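our respondents came to speak of the desk in much the same way that people speak of a kitchen table, as a place where things are left, found again and quarrelled over. We had not gone looking for this. The study began as a fairly plain enquiry into how staff at the Osthorpe offices felt about giving up their own desks, and it was only when we read the diaries side by side that we saw how much of the writing was about small things: pens, trays, mugs, the chair that somebody had lowered. It seemed right to let those small things have a section to themselves, and we hope the reader will bear with us while we go through them at the pace they deserve.

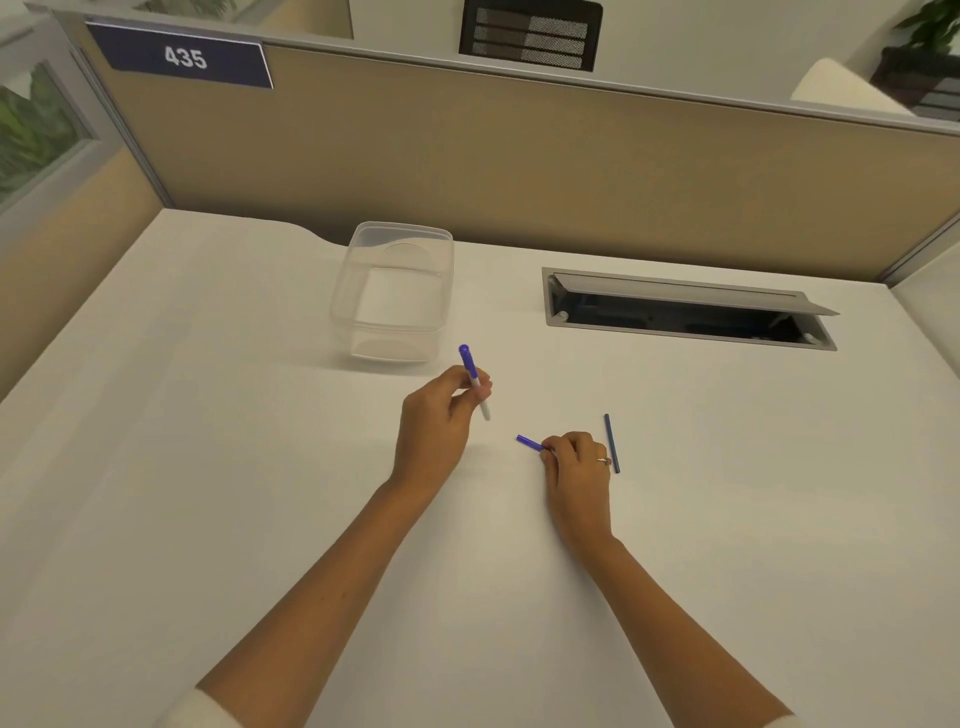
4.2 Marking out a place

Partitions were a surprisingly tender subject. In the older part of the building the desks stand in cubicles with beige fabric sides, each with its number on a small dark plate, and people who had worked there for years would give the number where others might give a street name. One diarist wrote, "I am still 300 in my head, wherever they put me." Another told us she had walked back to her old cubicle out of habit on three mornings, and had felt rather foolish each time.

The top of a partition turned out to matter as well. It belongs to neither side, or to both, and a good deal of quiet bargaining goes on over what may be kept up there. File holders were generally allowed. Food was not. Plants were welcomed by almost everyone, though the question of who should water them in August came up in more diaries than we would have guessed, and was never settled to anyone's liking.

At Kemeck, where the desks are open and unnumbered, people found other ways of marking a place. They spoke of a cardigan over a chair, a mug set down early, a notebook left open at a blank page. These signs were well understood by those who used them and quite lost on newcomers, who would move the notebook politely to one side and sit down. We do not think the newcomers were at fault, and most of the diarists, to their credit, did not think so either.

4.3 Things that are shared

We had supposed that stationery would be a dull topic. It was the one on which people wrote most freely, and with the most humour. At both sites pens and markers are bought from a common fund and kept in a common cupboard, and at both sites they drift - slowly and without anybody meaning any harm - towards a handful of desks. The whiteboard marker was the item named most often. People remembered the colour they had wanted, the meeting they had wanted it for, and the fact that the one left in the tray had dried out.

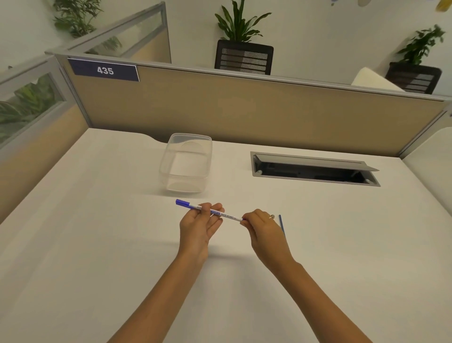

Figure 2. A whiteboard marker held over a desk.

Diarists were forgiving about borrowing but much less so about the putting back. A marker returned to the wrong tray was felt as a small slight, and a marker returned without its cap as a rather larger one. Several people kept a private supply in a drawer and confessed to it in the diaries with evident guilt, as though they had been hoarding bread. When we raised this in the group talks at Osthorpe, the room laughed, and then one person after another owned up to doing the same.

Earlier work on the Hustance offices treated such drawers as a sign of poor trust between colleagues. Our own reading is gentler. The people who kept a supply were also the people who lent most readily, and they were known for it; newcomers were sent to them in their first week. It may be that a little private store makes it easier to be generous with the shared one, and we return to this thought in Section 5, where the interviews with the cleaning and post room staff give a rather different view of the same cupboards.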